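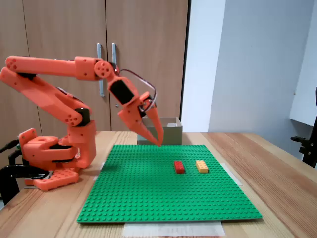 Figure 3. The arm over the sorting plate, with a red and a yellow brick waiting.

4.2 Changes to the sorting work

Before the arm was introduced, all returned brick sets at Haruna were sorted by hand. Two members of staff shared the work. They tipped a returned set on to the table, picked out the pieces by type and dropped them into cardboard boxes for checking. A busy day brought in nearly 1,000 loose bricks, and August, when the holiday hire sets came back, was the heaviest month. Both sorters described the job as dull and hard on the neck, but they also said it was the part of the day when they could talk.

With the arm, the table is laid out differently (Figure 3). The bricks are put down on a green baseplate a few at a time, within reach of the gripper, and a box stands close by to receive them. Laying out the bricks is now the main manual task. Asabe Okoro, the more experienced of the two sorters, took this over in the first week and has kept it. She told us she had expected to be freed from the table and found that she was still standing at it, "only now I am waiting for something slower than me". 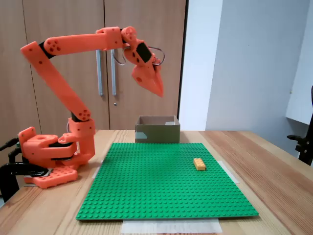 Figure 4. Gripper closed and empty, one brick on the plate.

Waiting came up in every interview. During a pick the sorter has little to do, but the pause is too short to start another job. Obinna Akinola tried packing orders in between and gave it up after mixing the contents of two sets. In the end he and Okoro agreed that one person would look after the arm for the whole morning and the other would pack, changing over at lunch. The manager, Anahera Pryor, had not planned this arrangement and learned of it from our field notes. It meant that the two of them no longer sat together, and both raised this before they mentioned anything about speed or errors.

The second change concerned responsibility for mistakes. Under the old system a wrong brick in a box was simply taken out again. Once the arm was in use, Pryor asked for each missed or dropped brick to be written down, and the log reached 780 entries by the end of the study. Akinola felt that the log recorded his layout as much as the machine's performance, as bricks placed too close together were harder to grip. Okoro began leaving a wider gap of her own accord and did not report it, as she saw it as ordinary care. 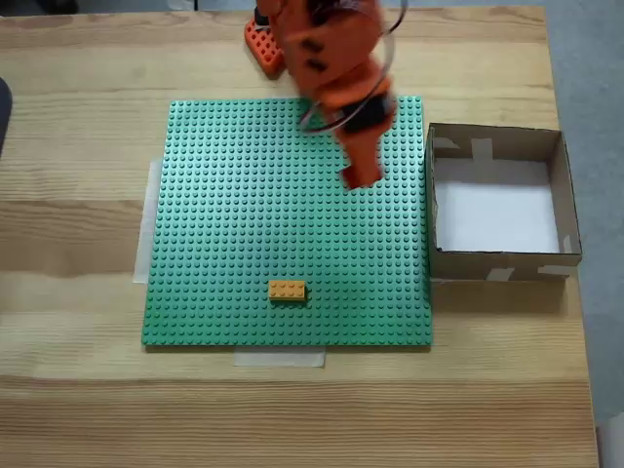 Figure 5. The work area from above, with the arm in motion and the lined box to the right of the plate.

Neither sorter lost hours during the study. Their contracts were unchanged, and the time saved on sorting went mostly into packing. Both asked for the layout task to be named in their job descriptions, which still said only "sorting". The request was with Pryor when our visits ended. The effect on training is taken up in Section 4.3.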